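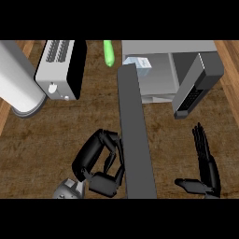 Rendered view: dark mottled wood, with lighter planking at left and right.

From: Ihor Romaniuk
To: flotlow-users
Subject: Re: [flotlow-users] Grain repeats on large surfaces after texture repack

On Friday Parviz Dehghan wrote:

> After moving the Kiani wood set to the new packed format I get a
> visible repeat on anything wider than a desk. The old files did not
> do this with the same UV scale. I also see a faint line where two
> tiles meet, but only at grazing angles. Converter is the one from
> the March release, default options. Is this the packer or my maps?
>
> Second question: can I keep the planking and the dark tabletop in
> one atlas, or do they need to be split?

Parviz,

Two separate problems, I think.

The repeat comes from the packer. The old loader applied a random offset per tile when the material had no seed set. The packed format stores the seed explicitly, and the converter writes 0 if it finds none, so every tile gets the same offset. Set "tile_seed" to any nonzero value in the material file and reconvert. I used 478 on my copy of the set and the repeat went away at your scale. The value has no meaning beyond being nonzero, but keep it fixed or your renders will not match from one run to the next.

The line at grazing angles is mip bleed. The default gutter is 2 pixels, good for the first mip level or so and no further. Use --gutter 9 if you have the room. An odd number is fine; the packer pads up to the block size on its own. Check the color map and the normal map separately, as the gutter option applies only to the map named before it on the command line. This is documented, but in the Drodik section of the manual where few people will look.

On the atlas: split them. Straight-grained planks need wrap in one direction only, and the mottled surface needs it in both. The atlas header has a single wrap flag for all entries – whichever material is listed first wins. Flelside had a patch for per-entry flags (ticket 3665) but it was against the old header layout and does not apply cleanly now. I have not tried to port it.

If the line is still there after the gutter change, please send the converter log with -v and the material file as plain text. The list software strips zip attachments.

Also, which filter mode are you using? With anisotropic off I could not reproduce the line at all, so I would like to rule that out before touching the code.

Ihor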